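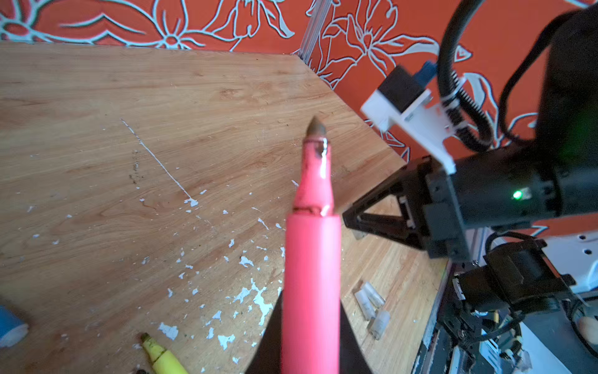

Two-armed robot learns to handle pens from worn-out stock

A research group in Plultport says a two-armed robot gets better at picking up and turning felt-tip pens when part of its training is done with old, dirty ones. The result comes from the Skarnora project, which began in July and is run by Jolene Whitcombe.

The group recorded 4000 short demonstrations in which a person guided both arms through the same kind of job: lift a marker or highlighter off a wooden table, stand it upright in one gripper and, if asked, pass it to the other. Each arm carries a small camera close to the gripper, so the software learns from much the same close view it will have when it works alone.

Of the full set, 3783 recordings passed checking and were used. The rest were dropped, mostly for missing camera data or a pen that rolled off the table before the arm reached it.

Whitcombe's team then trained two versions of the same control program. One saw only clean pens on a cleared table. The other saw a mixture, with grubby barrels, blunt tips, paint marks on the tabletop and small loose parts lying nearby. Both were given the same number of recordings and the same training time.

In 250 trials each, on pens neither program had seen, the mixed version finished the task more often. The gap was widest for the upright hold, where the first program tended to close its fingers too near the tip. On clean pens and a clear table there was little to choose between them.

"We had been wiping everything down between sessions," said Whitcombe. "The arms learned that a pen is a bright, even shape, and then a smudge near the step in the barrel was enough to put the grip off by a centimetre."

Casimiro Iglesias, who wrote the training software, said lighting mattered as well. Strong light from one side puts a shine on the plastic, and the program trained on clean pens sometimes took the shine for the end of the barrel. Mixed training reduced the mistake but did not remove it.

The handover is still the weak point. Both versions were slow to let go, and the group has not yet tried pens with the cap on.

Tests with paintbrushes are planned next at a second site in Trorkow, using the same arms and the same table height. The checked recordings will be shared with other groups once the notes that go with them are finished.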